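Filed under: Student Work > Materials and Home Economics

Oil Finishes on Cutting Boards: Project Report
11/27/18

Our group wanted to find out which food-safe finish keeps water out of a maple cutting board the longest. The school kitchen at Pradby replaces its boards often, and most of the old ones have split along the glue lines. We started in September and used offcuts from the Coetzee workshop, all cut to the same size.

We tested plain mineral oil, a mineral oil and beeswax mix sold as Juvholm, and raw linseed oil. Each finish went on 6 pieces. A last set was left bare. The linseed pieces had to cure for 25 days before we could use them, which pushed back the rest of the schedule.

For the test we weighed each piece, put it face down in a tray of tap water for 61 minutes, wiped it and weighed it again. We then washed the pieces by hand with dish soap and repeated the test until every piece had been through 21 washes.

The bare pieces took up the most water every time. Mineral oil did well at first but wore off quickly. The Juvholm mix lasted longer, and the linseed pieces changed least from the first wash to the last. The linseed had a strong smell for the first two weeks and turned the wood yellow. 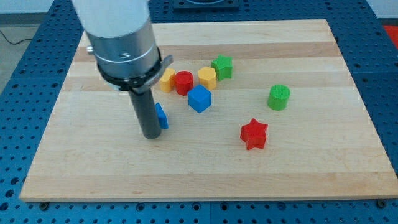

How often should a maple board be oiled?
Once a month is enough for a board that is washed every day, and sooner if water stops beading on it.

We did not test end grain. The Vollau scale we borrowed only reads to the nearest gram, so small differences between pieces may have been missed. A longer test with a better scale would be the next step.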